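# Pindercombe Sim Kit – club edition

Arm simulator for school and college robotics clubs. Updated 8 Jan 2024. Replaces the old Mivov download, please don't use that one any more.
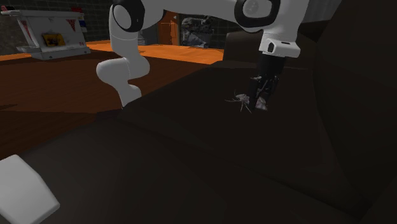
Runs on ordinary classroom machines. No arm needed, no cage, no risk assesment for the sim part. Pupils write their pick routine, load a room, press go. Same code goes to the real arm later if your club has one – joint limits match, speeds are capped lower.

**What's in it**

- White jointed arm model with two-finger parallel gripper
- House rooms: sofa, wooden floor, loose items to grasp
- Awkward object pack. Thin legs, odd shapes, includes the grey and pink bug everyone asks about
- 26 starter tasks, easy ones first
- Score sheet export for the Demley Cup (tidy-up round only)
- Teacher notes by Roya Karimi, PDF, printable

**Tidy-up round**

New for this season. Team gets a room and a target object, arm has to grasp it and put it in the drop zone. 800 points for a clean run. Points off for pushing the furniture or dropping the object. Soft surfaces are the hard bit – fingers go in too deep, or they shut on cushion. Tip from Ngozi Oyelaran's group at Benavides: come straight down with the wrist, stop short, close slowly, then lift. Don't drag sideways on thin legs, the grasp check will fail you.

Camera can be moved before a run, not during. Check your elbow link as well as the gripper. Most lost points last season were elbow on sofa.

**Licence**

One licence per club, any number of pupils. Home installs OK during the season. Season starts in September, late joiners get the same end date, sorry.

Order code 1374-C. (Not 1374-S, that is the single-user one and can't enter the Cup.)

**Known problems**

- Restarting mid-grasp sometimes leaves the gripper shut. Reload the room.
- Bug legs can poke through cushions on low physics settings. Use medium or above for anything scored.
- Score export puts the team name in twice. Fix is comming in the next version, delete one by hand for now.

**Help**

Install questions to Heriberto Espinoza, Cup rules and entries to Cirilo Trujillo. Put your club name in the subject line and attach the run log. Without the log we can't see what the arm did and will only have to ask you for it.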